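Rapport de projet – Organiser une soirée-conférence pour les anciens étudiants

Quand notre groupe a choisi ce sujet en février, nous pensions qu'il suffirait de réserver une salle et d'envoyer quelques invitations. Nous étions cinq, pleins de bonne volonté, et aucun de nous n'avait encore préparé le moindre événement (à part des anniversaires, ce qui aide un peu quand même). Notre commande était simple sur le papier : proposer aux anciens de l'institut Hedell une rencontre sur les migrations anciennes autour de la Méditerranée, avec un exposé, une discussion et un moment convivial.

Le fichier des anciens comptait 300 adresses, dont 37 n'étaient plus valables. Nous avons passé deux soirées entières à le remettre en ordre, et je garde un souvenir très tendre de ces heures-là, entre les tasses de thé et les noms mal orthographiés. Pour le lieu, nous hésitions entre la salle Mendonça, très belle mais éloignée du tramway, et l'auditorium Noswood, plus sobre, avec ses 140 places. C'est ce dernier que nous avons retenu.

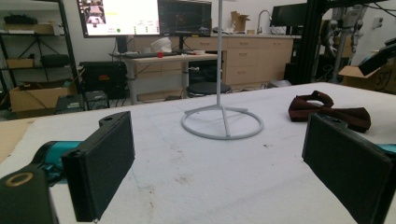 Une ancienne étudiante nous a répondu par courriel qu'elle viendrait volontiers, mais qu'un exposé d'une heure et demie après une journée de travail lui paraissait bien long, et qu'elle préférerait de loin pouvoir poser ses questions. Son message nous a fait beaucoup discuter ! Nous avons finalement ramené l'exposé à quarante minutes et confié la suite à une modératrice, chargée de relayer les questions de la salle et celles reçues à l'avance.

Restait le budget. La fondation Clollari a pris en charge la location et le buffet, à condition de recevoir un bilan écrit – nous l'avons rédigé un peu tard, je le reconnais. Les affiches sont restées à nos frais.

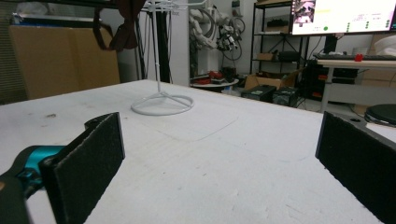
Rapport rédigé par le groupe 5
Institut Hedell, atelier « Vie associative et relations avec les anciens »

La soirée a commencé à 18 h 30, avec dix minutes de retard sur le programme. La discussion a été la partie la plus vivante, et plusieurs personnes sont restées parler dans le hall bien après la fin du buffet. Du côté des regrets, nous aurions dû prévoir un second micro et traduire l'invitation en anglais, car bon nombre d'anciens vivent maintenant à l'étranger et nous l'ont fait remarquer très gentiment. Le questionnaire de satisfaction, envoyé trop longtemps après, a reçu peu de réponses.

Pour le groupe qui reprendra le projet, nous laissons au secrétariat le fichier corrigé, les modèles de courriels et le plan de l'auditorium. Pensez à réserver la salle avant les vacances d'hiver, les créneaux du soir partent vite.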